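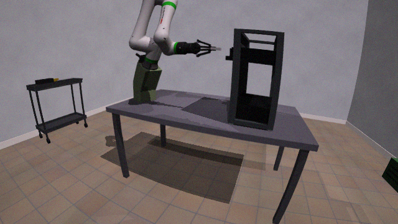 Attachment 1: Trillby sim cell, default layout, arm at the pre-approach pose for the bracket on the black frame.

Re: Trillby cell package – worth the money?

Mahnaz,

I finished going through the evaluation copy last night. Answers to your questions are inline below, followed by notes on a few things you didn't ask. The attachment is a render from the package itself, with my target pose loaded and nothing else changed.

Mahnaz Kordestani wrote:
> We are looking at the Trillby package from Prasturon for the
> Clitholm bench. List price is 1,699 per seat, perpetual, with
> one year of updates. Before I put in the request I would like
> to know three things.
>
> 1. Is the arm model good enough to plan against, or is it
> only a visual?
>
> 2. How painful is it to bring in our own fixtures? Ours are
> open post-and-crossbar frames and every simulator I have
> tried wants to treat them as solid boxes.
>
> 3. Can it run unattended? I want to queue a batch in the
> evening and read the log in the morning.
>
> I don't care how the rendering looks.

> 1. Is the arm model good enough to plan against, or is it
> only a visual?

Good enough for reach and collision work. Joint limits are enforced, and the planner refuses a goal outside them with a readable message that names the joint. Self-collision is on by default. The links use convex pieces fitted to the casing, so clearances come out slightly conservative near the joints. I would not use it for contact forces. The gripper closes to a commanded width and stops, and the grip force field in the config file is read and then ignored. Prasturon support confirmed this and said it is on the list, without a release attached.

The folded-over pose in the attachment is the one I would look at first. With the pedestal at the back left corner of the table and the frame on the right half, the arm has to climb and come back down to get the forearm horizontal and the fingers pointing at the bracket. The planner found that configuration from home in 34 tries out of 34. The older Clitholm scripts, given the same goal, used to pick an elbow-low solution that dragged the forearm over the tabletop.

> 2. How painful is it to bring in our own fixtures?

Less than I expected, with one trap. The importer defaults to a single convex hull per mesh. For an open frame that fills in the whole middle section, and the planner then treats the opening as a wall. Set

 collision: decompose
 max_pieces: 300

in the fixture file and the openings stay open. The default for max_pieces is too low for thin posts. When it runs out of pieces it merges neighbors and writes a single warning line to the log, easy to miss. The stock frame in the default layout already has this set, so you will not see the problem until you load your own part.

Small protruding parts such as the bracket should be imported as separate bodies. If they are left merged with the upright, you can't exempt the bracket from the collision check during the final approach, and the plan stops short of it.

Import units are meters. There is no prompt.

> 3. Can it run unattended?

Yes, with a flag. The --batch option takes a directory of job files and runs them in name order. A failed plan is logged and skipped. A failed mesh load stops the whole queue, so check the meshes before you leave. I ran 300 jobs overnight with the viewer closed and the log was complete. With the viewer open, memory use climbs steadily and I ended up killing the process. Closing the viewer is the fix for now.

Other notes:

– The license is tied to the machine. Moving it takes a support ticket, and mine took 2 working days.

– The room (walls, floor tiles, the rolling cart against the back wall) is visual only unless you tick "scene collision" in the layout settings. It is off by default. If your real bench stands near a wall, turn it on. The cart is then included as well and can be moved or deleted like any other object.

– Table height is a layout parameter, but the pedestal does not follow it. Change one and the arm either floats or sinks into the tabletop. Edit both values in the same file.

– Log timestamps are local time with no zone. Annoying if you merge them with logs from the real controller.

– The manual covers the previous release. The config keys in chapter 2 are mostly right. The chapter on the gripper is not.

For what you describe, I would buy one seat and skip the extended support plan. One seat covers the evening batches, and the fixture files are plain text, so other people can prepare jobs without a license. If you need contact behavior for insertion work, wait for the force field to do something.

I can send you my fixture file for the decomposed frame. It will need the post spacing changed to match yours. The evaluation key runs until the end of December, so if you want a particular pose checked before the request goes in, send me the joint values or the target in table coordinates.

Gholamreza Golestani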